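About Us
Our History | Service Center | Training | Contact

Dolmont Service Center is the maintenance and commissioning branch of Terolon. The center sets up, inspects and repairs single-arm robot cells for research groups and small manufacturers, and currently holds service records for 322 machines.

Each arm in our care is assigned to one technician, who keeps its logbook from commissioning onward. The mounting surface is examined first, then the base bolts and the cable connections. Finger travel is tested with the gripper open and closed. Cells built for household tasks, such as picking litter from a coffee table, receive the same inspection as cells on a factory floor.

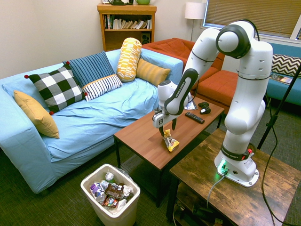

Service Review, Vol. 2, No. 10

The Franka arm is mounted on a wooden side table, and its cable at the base is included in the routine check. Arms installed on furniture are inspected every two months. The technician tightens the base, wipes the fingers, and confirms that no cable is pulled when the arm reaches across its work area.

Repairs are directed by Hazel Escobedo. Training is led by Shalini Pandey, whose course for new operators is offered each October at our Clekico workshop. Customers with a service agreement may request a copy of their logbook at any time through the front office.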